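Design & Society module, group 3. Final report (draft 2, needs tidying before it goes in)

## Paper cups and where people put them

### 1. Why we did it

Delton building common room, hot drinks point. Cups all over the place every afternoon. Sleeves torn open, stacks fallen over, clean ones put back next to used ones so the whole lot gets binned. We wanted to know if a proper stand would cut the waste. Small question but nobody had looked at it and it was cheap to test.

Budget came from the Fludimley student fund. Spent most of it on cups.

### 2. What we used

- ribbed brown paper cups, white rolled rim, bought as one box of 1,000 from Draridwood
- a two-stack cup stand, dark brown wooden base, black metal rods
- tally sheet taped to the wall
- a bin just for clean cups thrown away (labelled, mostly respected)

We did look at the Lucero wall tube, the kind where you pull from the bottom. Needs screws in the wall. Estates said no. So a stand.

### 3. Method

Ran in March over 11 teaching days. First part no stand, cups left in the opened sleeve as usual. Second part with the stand. Same table, same kettle, same cups. Counted the clean cups in the bin at 4 pm and wrote it down.

Filling the stand: take the cups out of the plastic first, mouth down or mouth up doesn't matter but keep it the same all the way. Feed them in between the rods from the top. Don't overfill or it leans. We filled one side and only started the second when the first got low, becuase two full stacks made people take from both and we lost track of the refill count.

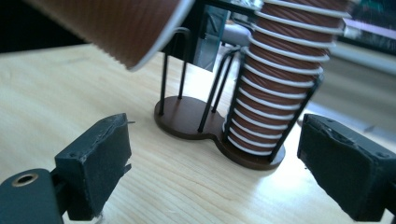
Doesn't one holder standing empty just look like you've run out, was the first comment we got at the mid-term review, and the same reader wanted to know why we hadn't bought a single one. Fair. The single was out of stock. Also we think the empty side didn't put people off, as the full one is right next to it and tall, but we never tested that so it stays a guess.

### 4. Results

191 clean cups binned in total. Most of them from the days without the stand. The worst day was an open sleeve that rolled off the table, and after that the whole sleeve had to go.

With the stand the main losses were different:

- two cups stuck together, person takes both, bins one
- cups taken from the middle of the stack (why)
- cups used for pens, not counted as waste in the end, we argued over this

The rods do hold the stack up. The nested cups grip each other though, and if you pull fast you get a pair. A slight twist helps. We put a note up saying so and it was ignored.

### 5. Problems

Missed 3 counts, bin was emptied early. Left those days blank, no filling in. The two halves weren't the same length either, which we should of planned better. Open day fell in the first half and will have pushed the number up.

Nobody asked users anything. A short survey would have been easy.

### 6. What next

Keep the stand, it's staying on the table till July anyway. Try it with both sides filled, then with lids in the second side if they fit between the rods. Need to measure that. Repeat the no-stand part in a normal week without visitors.

Tally sheets are in the appendix, scanned, page 2 is upside down, will fix.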